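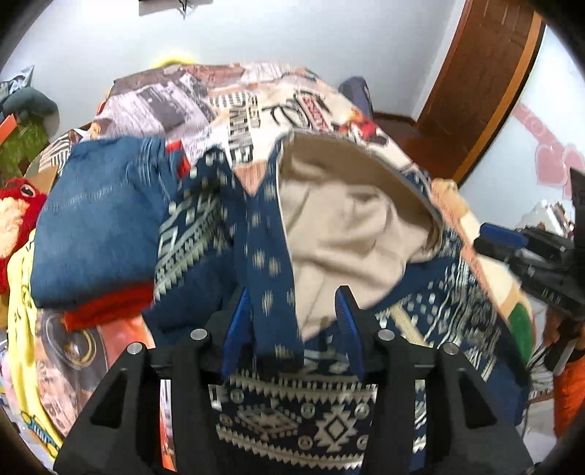

Jarrah Tapsell objects that a count of swifts entering a roof is no count of the nests inside it, and that most published colony figures confuse the two. The objection is sound, and this chapter is arranged to meet it.

Chapter 4
Counting Birds That Nest in Buildings

4.1 The unit of measurement

A colony count must state what is being counted. Three units are in common use: the individual bird, the entry hole, and the occupied nest. They are related but cannot be exchanged. One hole may serve several nests, and young birds that are not breeding will often approach a hole without going in. In the Flelmont survey, observers recorded 121 entries over one evening. Later inspection of the same roof spaces found 53 occupied nests.

The ratio of entries to nests is called the entry ratio. It changes with the hour, the weather and the age of the chicks. Adults feeding large chicks return more often than adults sitting on eggs, so a count made late in the season will give a higher ratio for the same number of nests. A ratio worked out at one site – even a large one – should not be carried over to another without a check.

4.2 Choice of site and position

The observer needs a clear view of all the holes on one face of the building. Where a building has holes on more than one face, each face is assigned its own observer, and watches are compared before the count begins. The Balaskas mill, used as the worked case in Section 4.5, has almost 400 feet of eaves and was divided into four stretches.

Entries and exits are recorded in separate columns. A bird that touches the wall and leaves is entered as an approach and takes no part in the ratio.

4.3 Terms used in this chapter

Approach: contact with the wall, or flight close to a hole, without entry.
Occupied nest: a nest holding eggs, live chicks or a sitting adult.
Watch: one unbroken period of recording by one observer at one face.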